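# Vasque blanche : traces grises et joint qui noircit, je remplace ou je récupère ?

Bonjour à tous, je me permets de poser la question ici parce que j'ai lu tout et son contraire depuis une semaine ! 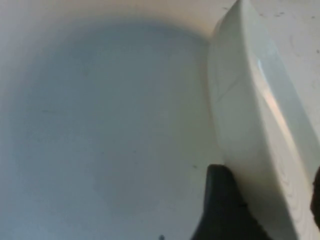
*Le fond de la vasque, plutôt mat*

J'ai emménagé en janvier dans un appartement où la salle de bains avait été refaite par l'ancien propriétaire. La vasque était bien blanche à l'arrivée. Depuis, le fond a perdu son brillant et les coups de fourchette (oui, mon fils y lave sa gamelle de camping, passons) laissent des traits gris que l'éponge n'enlève pas. Et le joint en silicone contre le mur commence à noircir dans l'angle, côté fenêtre.

Ce que j'ai déjà essayé :

- vinaigre blanc chaud, laissé 15 minutes
- bicarbonate en pâte
- une crème à récurer Drilten qui traînait sous l'évier

Le vinaigre a bien marché autour du robinet, pour le reste je ne vois pas la différence. Le plombier qui est passé pour le chauffe-eau m'a dit « c'est de l'émail fatigué, faut changer » et m'a fait un devis de 794 euros, pose comprise. Ça me paraît énorme pour une vasque qui ne fuit pas. Est-ce qu'on peut rattraper ça soi-même ? Et pour le joint, il faut vraiment tout retirer ou je peux repasser par-dessus ?

Merci d'avance, je suis locataire de mon ignorance en plomberie mais propriétaire des murs, donc je peux faire ce que je veux.

**Lungile Msimang**, 14 octobre 2026

---

**Bheki Nel**

Salut Lungile,

Avant de sortir la carte bleue, il faudrait savoir en quoi elle est. Tape doucement avec l'ongle par-dessous : un son clair et un contact bien froid, c'est de la céramique. Un son sourd et un toucher plus tiède, c'est plutôt de la résine ou du composite. Ça change tout, parce que sur de la céramique les traits gris sont presque toujours du métal déposé en surface et pas des rayures. Passe l'ongle en travers du trait. S'il n'accroche pas, c'est un dépôt et ça part.

J'ai eu exactement le même souci avec l'évier de la cuisine (les casseroles de ma belle-mère, je n'ai pas osé protester). Une pierre d'argile humide, une éponge douce, des petits cercles sans appuyer, rincer, recommencer. J'ai mis deux soirées. Le brillant n'est pas revenu à 100 % mais les traits ont disparu.

Si c'est de la résine, oublie la pierre d'argile pour l'instant et demande la référence au vendeur. Certaines finitions se repolissent, d'autres sont mates d'origine et tu ne ferais que des plaques brillantes au milieu. Et arrête le vinaigre chaud près du joint, le mien s'est décollé à force.

Pour le joint, je laisse les autres répondre, les miens sont une honte.

---

**Kagiso Venter**

faut changer, perso j'ai pris une Werkska en promo et j'ai plus eu de problème. un silicone noir ça revient toujours de toute façon

---

**Nosipho Mabuza**

Bonjour ! Je réponds pour le joint, j'en ai refait pas mal chez moi et chez ma sœur.

Non, on ne repasse pas par-dessus. Le silicone neuf n'adhère presque pas sur l'ancien et la moisissure continue tranquillement en dessous. Il faut tout enlever, c'est pénible mais ça se fait en un après-midi :

1. Couper le long du mur puis le long de la vasque avec un cutter à lame neuve, bien à plat.
2. Tirer le boudin et gratter les restes avec une raclette en plastique.
3. Nettoyer à l'alcool ménager et laisser sécher une nuit, fenêtre ouverte si possible.
4. Poser deux bandes de ruban de masquage, à 2 mm de l'angle de chaque côté.
5. Tirer le cordon d'une traite, lisser au doigt mouillé d'eau savonneuse, retirer le ruban tout de suite.

Prends un silicone « sanitaire », avec fongicide. J'utilise le Kisix blanc et j'en suis contente, mais ça dépend de ce que vend ton magasin. Ensuite pas d'eau pendant 24 heures, donc préviens ton fils et sa gamelle !

Pour le devis, demande au moins le détail entre fourniture et main-d'œuvre. Et je suis d'accord avec Bheki : le test de l'ongle d'abord.

---

**Lungile Msimang**

Merci à vous trois ! L'ongle n'accroche pas et ça sonne clair, donc céramique je pense. Je commande la pierre d'argile ce soir et je m'attaque au joint pendant les vacances. Nosipho, tu mets l'alcool pur ou dilué ?

---

**Nosipho Mabuza**

Pur, sur un chiffon, avec des gants.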